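Skelden – progress report to Eneck, 4/16/18
Prepared by Tonantzin Olvera, script producer

Scripts for the first 10 episodes of the serial are locked. Haziq Nair has finished the story outline up to the hospital fire, and the Sumampouw family plot now runs through the whole block, as you asked in your notes.

Casting is behind. We saw 363 people for the regular roles and have filled all but two, the older sister and the priest. Both should be settled before the read-through in June.

The harbour set at Plotanis is built but not painted. Colour samples went to the director last week – no answer yet. Location fees came in $900 over budget, which we have covered from the travel line.

Still needed from you: approval of the revised title sequence, and the second instalment of the development grant.

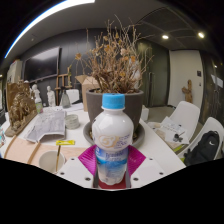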